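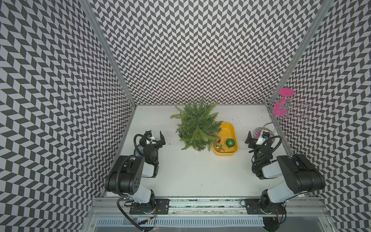 Unit 6 of the automation course looks at one product, the Erker two-arm bench cell, the way a buyer would look at it. You will write a short review by the end of the unit, so take notes under the same headings used here. The cell is sold as a complete kit: two arms on a shared rail, a parallel gripper on each, and a wrist camera on each gripper. The patterned walls stand on three sides of the white top. Our tree-trimming exercise uses a small artificial evergreen at the back and a yellow tray of ornaments beside it, within the branches' overhang. Note how the lower branches hang over the left rim. An arm coming in from that side has to deal with the needles before it gets to an ornament.

What is in the price
The base kit is listed at 4,000 per month on a lease, with setup included. Walls, posts and rail come with it. Vorano, the control software, is licensed separately at 400 per month. Spare gripper fingers are 40 a pair.

Points to check in your review
Reach. Can both arms get to the tray, or does one have to hand over to the other?
Grip. A glittery ball and a small ornament don't need the same opening or the same force. Write down the settings you used for each.
Cables. The hose on each arm loops over near the wrist. Watch it during a full turn and note any pull.
Cleaning. Check the channel in the rail between the mounting plates. Debris collects there, and the manual says little about it.

Test log
Gayan Begum's group kept the log for the last intake. It holds 3,041 entries, and you may quote from it if you give the entry number. Entries marked C were run with Cunha settings, an older set of speed limits that the supplier no longer ships. Do not mix them with the others.

Comparing with Flonance
Flonance sells a one-arm cell for the same kind of work. Dilruba Seveniratne's handout from Unit 5 covers it. Compare the two on cost, floor space and support hours only.

Reviews are due before the December break. Two pages, no cover sheet. The lab is open on Sunday afternoon for anyone who needs more time with the cell.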